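Stillside Gripper Club

The Stillside Gripper Club is a student robotics club at Stillside College, in the town of Ilden. It meets in term time and is best known for its long-running handling project, Netetden, in which members do everyday table-top jobs with hand-held grippers so that the recordings can later be used to teach a robot arm the same movements. New members are welcomed each September and, by cheerful tradition, spend their first evening tidying cables.

The club began as a small offshoot of the college's electronics class, and for its first 2 terms it had no room of its own. A grant from the Salminen Fund paid for tables, a computer and the first pair of grippers, and the students (who had until then been making do with kitchen tongs) took to them with great enthusiasm.
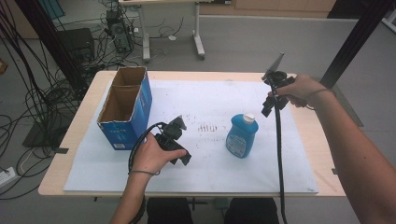

A club member at the table with a gripper in each hand, a blue box and a blue bottle on the white board.

Netetden is built around ordinary things from home, such as boxes and bottles. Each job is done many times over, with small changes in where the objects start, and every attempt is saved whether it went well or badly, as the members hold that a fumble is well worth keeping. By 18 January 2022 the collection held 3,819 attempts, spread over 13 jobs, and a good deal of friendly argument had gone into naming them all.

The club also takes part in the Ilden Schools Robot Day, where visitors of any age may have a go with the grippers themselves. It has won the handling prize there twice.

See also: Ilden Schools Robot Day; Salminen Fund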